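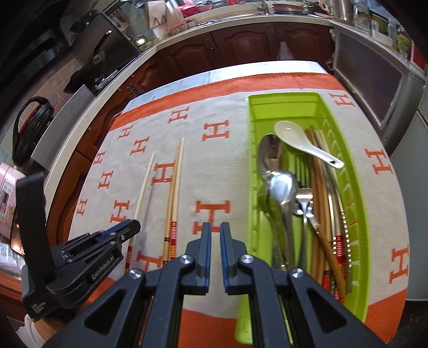

Keeping a Cutlery-Sorting Gripper From Biting

Chopsticks are the reason this page exists. Spoons are forgiving, forks are tolerable, and then a single chopstick rolls a quarter turn at the wrong moment and you learn how far wood can travel across a kitchen. Mine went behind the refrigerator at Trermont Street in December and is presumably still there.

What went wrong was simple enough. One finger pad had worked a little loose, so the fingers met at the tips before they met in the middle. I squeezed harder, as one does. The chopstick bent, the pad slid, and the fingers snapped shut on the side of my thumb. Two weeks of buttoning shirts left-handed followed. Ingvild Fjeld, who was standing across the table, got the other end of the chopstick in the glasses and has been very gracious about it.

Before you start

Tug each finger pad sideways. If it moves, stop and reglue it, then leave it alone overnight. Overnight does not mean while the kettle boils.

Wipe the pads with a damp cloth and dry them. Cooking grease is invisible and has strong opinions about grip.

Close the fingers on a strip of paper and pull. It should resist the same at the tip and at the base. If one end slides free, the fingers are out of line and the bolts want checking.

Lay a blanket or thick towel on the table. It stops rolling, muffles drops, and saves the tabletop from forks.

Sorting without bloodshed

Take the knives out by hand first. All of them, including the one you have decided is only a butter knife. A serrated blade held by the wrong end saws neatly through a soft pad, and a new pair from Dollus cost me 117 crowns plus postage.

Pick up chopsticks one at a time, a third of the way down from the thick end. Pairs look efficient. They cross over.

Keep your free hand flat on the table and well clear of the fingers. Fadwa El Sherbiny keeps hers in her apron pocket, and she still has a full set of unbruised thumbs.

If something jams, open the fingers all the way and let it drop. Do not pull. Pulling is how the refrigerator got its chopstick.

Cracked pads go in the trash, even if they have one more evening in them.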